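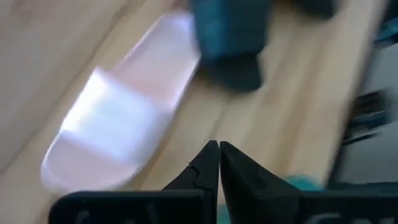
The Loller Gauge

Sheyla Mamani reached the Loller intake house at 06:40, before the shift change, and signed the book. The last entry was Kristiansen's, in pencil, from the previous evening. He had written "stage normal" and left the number blank.

The intake house stood on the left bank of the Cikance, two miles above the town of Betancur. It held a float gauge in a stilling well, a chart recorder, a desk, and a cot. The float gauge drove a pen across a paper drum that turned once every eight days. A pipe connected the well to the river at a depth below the lowest recorded stage, so that the water inside stood at the level of the water outside but without the waves.

She unlocked the recorder and read the chart. The trace ran flat for five days. On the sixth it dropped, over the course of a single night, by the width of three ruled lines. Then it ran flat again.

Rivers did not do this. A river falls on a curve, steep at first and then less so, as the ground drains. The trace on the drum had corners.

She wrote the reading in her notebook, with the time, and went out to the staff plate bolted to the bridge pier. The plate agreed with the pen. She read it twice, once from each bank, to allow for the slant of the surface around the pier. The two readings differed by less than the thickness of the painted line.

So the instrument was sound and the river was lower. The intake pipe was clear. She ran a rod down it anyway and brought up a little silt.

Sølve Kristiansen arrived at 07:15 with his lunch in a paper bag. He had kept the Loller station for longer than the district had kept records of who kept it. He looked at the chart over her shoulder and put the kettle on.

"It does that," he said.

"How often?"

"The old drums are in the cupboard."

The old drums had been unrolled, cut flat, and filed in map drawers. There were 1,275 sheets. She took off her coat and began at the bottom. By noon she had gone through 561 of them and set aside nine. Each of the nine showed the same thing: a flat line, a corner, a drop of three ruled lines, a corner, a flat line. In every case the level came back within eleven days, and it came back the same way it had gone.

None of the nine carried a remark. The remarks column was used on other sheets for ice, for debris at the pipe, for a stopped clock, and once for a swan in the well. On the nine it was blank, in four different handwritings.

She calculated the volume. The pool above the Loller weir had a surveyed area, and a drop of that size over that area gave a figure she checked by hand and then on the machine. It was a great deal of water. It had not gone over the weir. The Betancur gauge downstream had recorded no rise on any of the nine dates, and there was no other way out of the pool except up.

"Evaporation," Kristiansen said, when she showed him.

"At night. In January."

"Four of them were in January?"

"Six."

He ate half his sandwich. He had a way of looking at a number until the person who had brought it began to doubt it, and she waited until he was done.

"When I started," he said, "the man before me told me to leave the column blank. I asked him what would happen if I didn't. He said the office would send somebody."

"And did you ever fill it in?"

"Last night I thought about it. I got as far as picking up the pencil."

She looked at the book, at the two words and the gap after them.

In the afternoon she walked the pool. There was a band of wet stone along both banks, even in width, with a clean upper edge. No fish were stranded. The weed lay combed in one direction, toward the middle. She took a sounding every 100 feet from the skiff, keeping to the line of the original survey, and plotted them on the survey sheet in red. They matched the black ones, less the drop, everywhere but at the last station. There the lead went down past the marked part of the line and was still going when the line ran out.

She hauled it in, coiled it, and moved the skiff one length upstream. The lead touched gravel at nine feet. She moved back. It touched gravel at nine feet there too.

She wrote down all three soundings in the order in which she had taken them.

It was dark when she got back to the intake house. Kristiansen had lit the lamp and changed the drum. The new sheet was headed in his square printing: Loller, Cikance River, 2019-11-12, 829, which was the serial number of the recorder. The pen had already drawn an inch of level line.

She uncapped her own pen and turned the old sheet toward her. The remarks column was an inch and a half wide. She wrote in it, in small letters, "Observed. See notebook," and signed.

Kristiansen read it and got the second cup down from the shelf.

"They'll send somebody," he said.

"They did," she said. "I'm from the office."

He poured the tea. In the well under the floor the float knocked once against the side, and the counterweight moved on its chain.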